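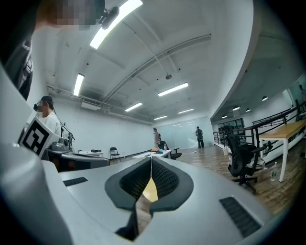 Bornley, open day: something small and yellow, seen between two padded fingers.

A visit to the Gostero vinegar works

I have wanted to see the vinegar works in Bornley for a long time. I buy their apple vinegar at home and I had never thought much about where it comes from, until Natanael Moura from our cooking circle wrote that the company holds an open day and that one has to register before. So I registered, and Natanael too, and on Monday, June 13, 2022 we took the early bus. It was a working day, and for this reason the visitors were mostly retired people and one school class.

The bus stops at the old Trakex depot, and from there it is a walk along the canal. The signs are small. I recommend to look for the chimney, which is brick and does not smoke anymore. Already at the bridge there is the smell. I expected that it would be unpleasant, but it is more like the inside of a barrel in which somebody has kept apples, and after a quarter of an hour I did not notice it.

We were received in the yard by Špela Papadopoulos, who is responsible for the fermentation. She gave us hairnets and covers for the shoes. She has a quiet voice and the school class had to come quite near to her, but she waited every time until they were silent, and she never became impatient.

First we saw the place where the apples arrive. In June there are of course no fresh apples, so this part of the works was standing still, and we had to imagine the noise. The washing channel was dry and one could walk along it. Mrs. Papadopoulos explained that they take apples which are too ugly for the shops but not apples which are rotten, and that the difference is the subject of a long discussion with the farmers every autumn. The juice is pressed on the same day and it becomes cider in closed tanks. This surprised some of the visitors. Vinegar is made from alcohol, and the alcohol must first be made from sugar, so there are two fermentations, one after the other, and they need different conditions. The first wants no air and the second wants as much air as it can get.

The second fermentation was for me the most interesting part. The company has two methods. In the modern hall there are steel tanks where air is blown through the cider from the bottom, and in this way the vinegar is ready in a very short time. A thermometer is on every tank, because the bacteria make heat, and if it becomes too warm they die. We could stand at the railing and look through a small round window in the lid, where there was only foam.

The old method is in the cellar. There the cider runs slowly over beech shavings in tall wooden vats, it is collected below, and then it is pumped up and runs again. The vats were built by the Grgić family, who had a cooperage in the next street, and the name is burned into the wood near the bottom. Mrs. Papadopoulos said that the shavings are changed very rarely, as the bacteria live on them and a new filling needs months before it works well. When I asked what happens if somebody cleans them by mistake, she closed her eyes for a moment. It has happened once, before her time.

From the vats the vinegar goes into barrels and stays there for around six months. We tasted it before and after. The young one is sharp and goes directly into the nose. The older one is still sour, of course, but behind the sourness you find the apple again. Natanael preferred the young one for cooking, he says that in a hot pan the fine things disappear anyway. I am not sure that I agree, and we spoke about it during the whole way home.

The bottling was shown by Vasilis Dumitrescu. It is a short line and very loud, so he had written his explanations on large cards and held them up, which the children liked very much. One card said only "PLEASE DO NOT TOUCH THE GLASS, IT IS HOT." The labels are still from paper and the glue makes trouble when the weather is humid. He told us this afterwards in the corridor, where one could hear him again. He also told us that the company tried a plastic bottle and that the customers wrote angry letters, and the plastic bottle is now used for cleaning vinegar only.

There was a small exhibition in the former boiler room, with old invoices, a wooden funnel and advertising signs. I would have liked more explanation here. Many of the papers had no date, and the handwriting is difficult to read for a person who did not learn it in this country. But the advertising is beautiful, especially the one with a lady who pours vinegar on strawberries. I have tried this since then and it is good, if one takes very little.

Lunch was served in the yard at long tables. It was bean salad, pickled onions, bread and a cold drink made from vinegar, honey and water. I took two glasses of the drink. The recipe was given to everybody on a piece of paper: two spoons of vinegar and one spoon of honey for a large glass, and cold water. Please dissolve the honey first in a little warm water, otherwise it stays at the bottom.

Some practical remarks for those who want to go. The cellar has steep stairs and no elevator, and the floor there is uneven. Bring a jacket, also in summer. The shop takes cards, but the table with the barrel samples took only cash and I had to borrow from Natanael. The tour was free. Dogs must stay in the yard.

The next open day is planned for July. The registration is made by telephone with Kastriot Gashi in the office, who is there in the mornings, and one should call early, as the groups are small and the school classes get the first places. The barrel vinegar was already sold out when we left, and I came home with a bottle of the ordinary one and a bag of beech shavings, which are said to be good for smoking fish.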